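A coat in June

2020-11-12

I have now the green coat for five months and I think I can finally write about it. Some of you asked me under the last post if it was worth the money, and I promised an answer.

I bought it in June, when it was much too warm for a coat, and this is the reason it was cheap. The shop was Trallico, the small one behind the station. The old price was still on the label and I paid 200 less. It is a Gkikas coat, from two winters ago, with a wide collar and a belt. The color is between olive and moss. On the website it looked almost gray, so please don't trust the website.

The cut is very good for the shoulders. My shoulders are narrow and most coats make me look like a child in the clothes of her father – this one does not. The sleeves were too long, so I had them shortened by 2 centimeters. I don't like the buttons. They are shiny, and the rest of the coat is so calm. I will change them for dark horn ones if I find the right size.

I wear it mostly with the Bumier ankle boots, the brown pair. With black shoes it looks too hard, I think. A long scarf is also too much, because the collar already has a lot of fabric near the face.

One reader wrote that I should try a pink dress under it. I did try, with my old Onside dress, and I must say she was right! The two colors are lovely together. But the dress is longer than the coat and you see a stripe of pink at the knee, which I am not sure about.

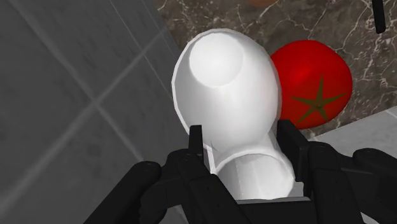
Maybe I will shorten the dress too, but first I want to look for the buttons.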